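Selwood Information Security Forum
Incident reporting deadline

ops_records, 31 December 2022
The November audit of Flurnelstead county systems lists 886 incidents, of which 555 were closed without a written report. We propose a reporting deadline of 10 days.

maihi_admin
Ten days is too short for small departments. Maihi allows 14.

ops_records
A longer period was tried under the Skivetti contract. Reports still arrived late.

deskfour
I disagree with both. The form should be shortened first. Page two repeats page one.
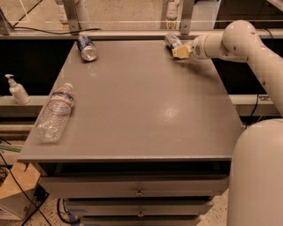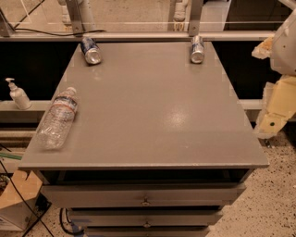
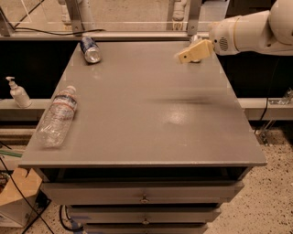

The repeated section could be removed without a vote.

maihi_admin
Agreed on the form. Our objection to the deadline stands.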